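Chapter 6
Surfaces: How Materials Meet the Hand and the Eye

What this chapter covers

6.1 Why the surface deserves its own study
6.2 Hardness, porosity and finish
6.3 Natural stone and its imitations
6.4 Color and the work surface
6.5 Care, repair and replacement

Key terms: absorption, contrast, etching, finish, hone, porosity, sealer, slab, veining

Before you read

Choose one horizontal surface in the place where you live. It can be a kitchen counter, a windowsill, a desk or a bathroom shelf. Write down what you believe it is made of, how old you think it is, and which part of it shows the most wear. Keep these notes. You will need them in Section 6.5, where we return to them.

6.1 Why the surface deserves its own study

In the earlier chapters we spoke of rooms as volumes. We measured them, we drew their plans, and we learned how a person moves from the door to the window. In this chapter we come much closer. The subject now is the last few millimeters of a thing, the part which receives the cup, the elbow, the wet cloth and the afternoon light.

Students often leave this subject for the end of a project. The plan is approved, the cabinets are ordered, and then somebody asks what will go on top. At this moment the budget is small and the choice is made from a sample the size of a playing card. The result can be acceptable, but it was not designed.

The case of the Sarkside apartments shows what may follow. The building has 396 units, and in each of them the same polished counter was installed. It looked very good on the day of opening. After the first winter the management office began to receive complaints about dull rings near the sinks. The architect Lev Yurchenko was asked to inspect the building, and he visited units on 5 different floors. He found no defect in the stone. The rings came from lemon juice, vinegar and a bathroom cleaner which many residents used also in the kitchen. The stone contained calcite, and acid reacts with calcite. A person with a basic knowledge of materials could have predicted this from the first sample.

Yurchenko wrote in his report that "the counter was chosen by the eye and used by the hand." We will come back to this sentence several times, for it contains the main difficulty of the subject. A surface has to satisfy both, and their wishes are often different.

6.2 Hardness, porosity and finish

Three properties decide most of the daily behavior of a surface.

Hardness is the resistance of a material to scratching. For minerals it is usually given on the Mohs scale, from 1 for talc to 10 for diamond. Calcite has the value 3, and quartz has the value 7. A common steel knife lies between them. From this we can already understand why a knife leaves a line on marble and why the same knife on quartzite may leave only a gray trace of its own metal, which can be wiped away with a mild abrasive.

Please note that hardness does not mean strength. Glass is harder than copper, but it breaks when it falls. A thin slab of hard stone can crack across a sink opening if it is carried flat, and for this reason installers carry slabs on their edge.

Porosity is the share of a material that consists of open space. A porous stone takes in liquid, and with the liquid it takes in color. Coffee, red wine and cooking oil are the usual causes of stains. A sealer fills the openings near the surface, or lines their walls, and gives the user more time to wipe. It does not make the stone closed forever. Neither does it protect against acid. Many owners believe that it does, and they are disappointed.

Here it is necessary to separate two words. A stain is a foreign substance inside the stone. An etch is a loss of the stone itself. The first can often be drawn out with a poultice. The second can be corrected only by polishing or honing the damaged area again.

Finish is the treatment which the surface receives at the end of production. A polished finish reflects light clearly and makes colors look deeper. A honed finish is smooth but matte. A brushed or leathered finish has a light texture that can be felt with the fingers. The same block of stone may give slabs which a visitor would take for three different materials.

Finish also changes what the eye notices. On a polished surface an etch is visible as a dull mark. On a honed surface the same etch is still present, but it disturbs us less. If the Sarkside counters had been honed, the chemistry would be the same and the number of complaints would probably be lower.

6.3 Natural stone and its imitations

Marble is limestone that was changed by heat and pressure deep in the earth. Its veins are the traces of other minerals, such as clay, iron oxides or graphite, which were present in the original rock. No two slabs are the same, and this has consequences for the designer. A small sample cannot show the movement of the veins over a long counter. For large orders it is good practice to visit the stone yard and to choose the slabs in person.

Because marble is admired and also delicate, people have copied it for many centuries. Painters imitated it on wood and plaster. In the south of Germany and in Italy, craftsmen worked with scagliola, a mixture of gypsum, glue and pigment which was polished until it looked like stone. Today the copies are made in other ways: printed laminate, porcelain panels, cultured marble with a gel coat, and engineered stone from crushed quartz and resin.

It would be a mistake to put these materials in order from honest to dishonest. Each has its own behavior. Laminate is light and not expensive, but a hot pot can damage it. Porcelain accepts heat and acid very well, but its printed pattern may be interrupted at a cut edge. Engineered stone is hard and needs no sealer, but the dust from cutting it is dangerous for the lungs, and the workshop must use water and good ventilation.

Nafula Mwakyusa teaches interior finishing at the Shirima workshop, and she gives her students a simple exercise. They receive unmarked pieces of different materials and must sort them with closed eyes. Most students recognize stone by its coolness, and laminate by the hollow sound under the fingernail. When they open their eyes, many change their answers, and often the second answer is worse than the first.

6.4 Color and the work surface

A counter is seldom seen alone. It is the background for food, tools, paper and hands, and therefore its color must be judged together with the things that will lie on it.

A pale surface with quiet veining is a generous background. It makes strong colors look clean and easy to find. A dark surface hides coffee but shows flour, dust and dried water. A surface with a busy pattern hides nearly everything, including the small object which you are trying to find. 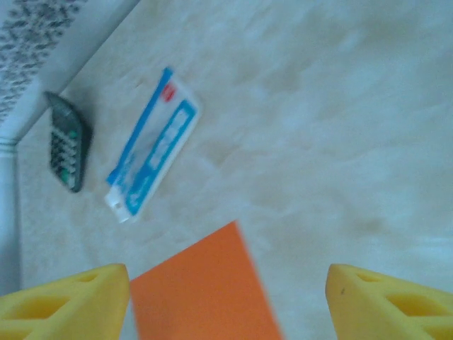 Figure 6.1 Saturated orange and yellow against a cream-and-white marbled countertop.

Two kinds of contrast should be distinguished. Contrast of hue is the difference between, for example, orange and blue. Contrast of value is the difference between light and dark. For people with low vision the second is usually more important. A white plate on a white counter is difficult for them, even under a strong lamp. In a kitchen for older residents, a darker edge band on a light counter helps the hand to find where the surface ends.

Light must be considered too. Warm lamps move a cream surface toward yellow, and cool lamps can make it look gray. Samples should be examined in the room itself, once in the morning and once after dark, and they should lie flat. A sample held upright receives the light from another angle and will mislead you.

6.5 Care, repair and replacement

The price of a surface is not finished on the day of installation. In the renovation of the Festbridge library, the owner compared two reading tables for the main hall. The first was less expensive by 2,735 dollars, but its top could not be refinished. The second had a thick top that could be sanded again several times. The owner chose the second one, and the calculation is given in full in the exercises.

Now take the notes which you made before reading. Look again at the most worn part of your surface and decide which of these processes you see there: scratching, staining, etching, swelling or fading. More than one answer is possible. If you are not certain, put one drop of water on a clean area, wait five minutes and wipe it. A darker spot which slowly disappears is a sign of an open, absorbent material. Do not make this test with lemon juice on a surface that belongs to somebody else.

The next pages begin with hardness in more detail, including the scratch test kit from Rikel which is used in Laboratory Exercise 6A.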